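Ticket: Keltesix recipe app, quantities wrong after scaling
Status: open, reply added by customer

Hi again! Thanks for getting back to me so quickly. I tried both things you suggested (logging out, then clearing the saved recipes) and I'm afraid my lemon curd is still a mess. The recipe is the Trilletti one, written for 2 jars. When I tap the button to make 3 jars, the butter goes to 128 grams, which looks fine to me, but the sugar drops to 49 grams. Forty-nine! For three jars of lemon curd! My teeth are fine with sour but not that sour.
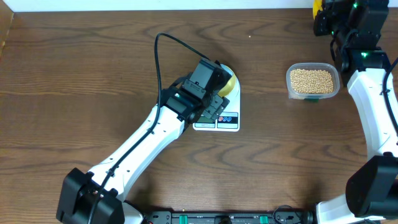

I went back through the other recipes I've saved to see if any of them do the same thing. The Vidal shortbread scales perfectly, and so does the Griresska plum jam, so I think it's something in that one recipe — maybe the sugar is being listed twice somewhere? I do everything in grams on a digital kitchen scale, a white one, so switching the app over to cups isn't going to help me much, although I did try it just for you. Same problem, the sugar came out tiny and the butter was fine.

One more thing I noticed this morning. If I go back down to 2 jars, the sugar doesn't go back up, it stays at 49 until I close the recipe and open it again. I got the same result on my phone and on the old tablet I keep by the stove.

Could you take a look at the recipe on your end? I've got a big bag of lemons going soft and I'd love to get this batch made before the weekend. I can send you my export file if you need it, just tell me where to find it!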